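Hurell 562 Tape Backup Library

The Hurell 562 is a rackmount tape library for offices and small data centers that need offline copies of their server data. It takes up 3U of rack space and ships with one drive, 24 cartridge slots and a single power supply. A second drive and a redundant supply can be added in the field without removing the unit from the rack.

Cartridges are held in two removable magazines, one on each side of the chassis. A barcode reader scans the labels at startup and whenever a magazine is reinserted. Inventory results appear on the front panel and in the web interface.

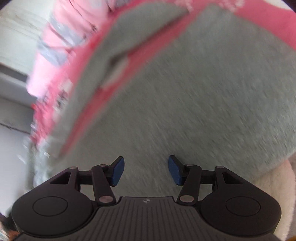

Can the library be shared between more than one backup server?
Partitioning allows this. The 562 can be split into two logical libraries once the second drive is fitted, and each partition is presented to its own host with a separate set of slots. With a single drive, only one host should control the library at a time.

Connectivity

The base model has a SAS host port on each drive. A Fibre Channel drive sled is available as a factory option and cannot be mixed with SAS in the same chassis. Management traffic uses a separate Ethernet port, which should be placed on an internal network. The default administrator password must be changed at first login.

Software

The library is supplied with a license for Jotoletti Backup covering eight servers. Jotoletti handles scheduling, media rotation and encryption keys. Keys are stored on the backup server and should be exported to a second location before the first production job. Tapes written with a lost key cannot be read.

Sites already running Stetent Archive can use the 562 with version 8 or later. Earlier versions detect the drive but do not move cartridges.

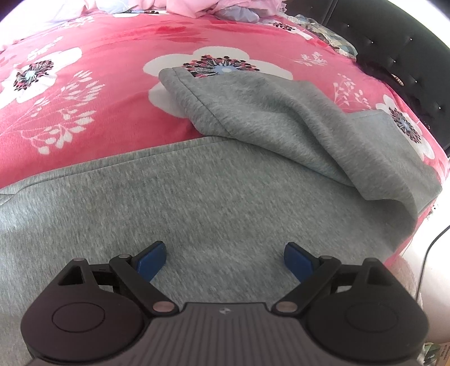 Hashini Uddin

Maintenance

Use the cleaning cartridge only when the drive requests it. Reserve the last slot in the right magazine for cleaning media and enable automatic cleaning in the library settings. The picker assembly is rated for 3,000 load cycles between inspections, and the counter is shown under Status > Mechanics.

Firmware can be updated through the web interface. Stop all jobs and unload the drives first. The May release corrects a fault in which the import/export slot stayed locked after a canceled job.

Ordering

The 562 is sold through Obeidat in single-drive and dual-drive versions. Rack rails, one power cord and one cleaning cartridge are included. Data cartridges and barcode labels are ordered separately.

Page updated June 26, 2025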